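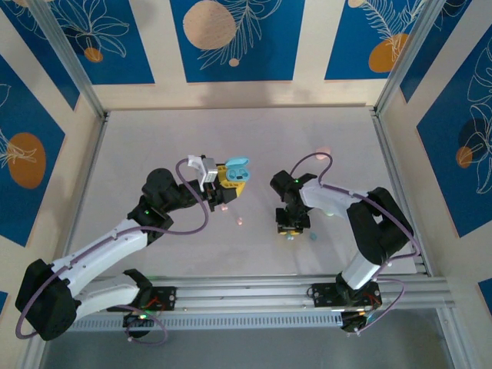

Ro-un Seok: Did you open the lid completely before you put the earbuds in? On mine the lid must go all the way back, otherwise one side sits a little high and does not charge.

## Earbud case: one side does not charge after I put the earbuds back

Thank you Ro-un, yes, the lid was open completely. I will explain better.

I have light blue earbuds from Skornesex, with the small charging case. In the evening I put both earbuds in and close the lid. In the morning the right one shows 100 percent and the left one is dead, or it has 12 or 13 percent. If I take the left one out and put it in again, it sometimes begins to charge. I already changed the cable. The silicone tips are not the original ones, I bought them in June because the old tips were too small for me.

Is it the case or the earbud? I don't want to buy a new set if only one part is bad.

— Arash Nikzad

### Answer 1 (accepted)

I think it is the tips. With bigger tips the earbud can stand on the soft part and the metal contacts do not touch. Please try this:

1. Remove both tips and put the earbuds in the case without them.
2. Close the lid and wait one hour.
3. Look at the battery of the left side.

If it charges now, you need a shorter tip. Stumau sells short ones, but check the size of the opening first, it is not the same for every model.

Before you do the test, clean the contacts at the bottom of the case. I use a dry cotton swab, turning it slowly. For the contacts on the earbud a soft toothbrush is enough. No water, and no needle — I scratched one contact this way and it became worse.

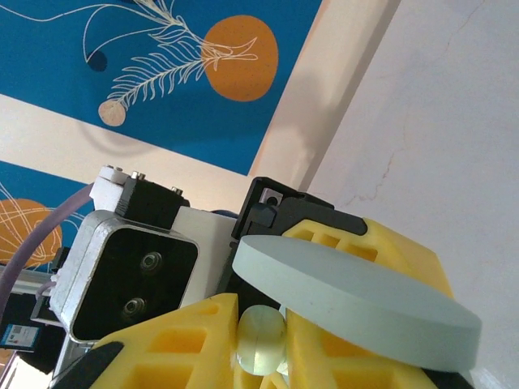

Also hold the case steady with one hand when you press the earbud down. If the case moves, the earbud goes in at an angle, and the magnet can keep it in this wrong position.

### Answer 2

same problem with my Heo ones, I made a reset and it was ok for a week. then not ok

### Comment from Arash Nikzad

Without the tips the left side is charging! I ordered the short ones, they should come on Thursday.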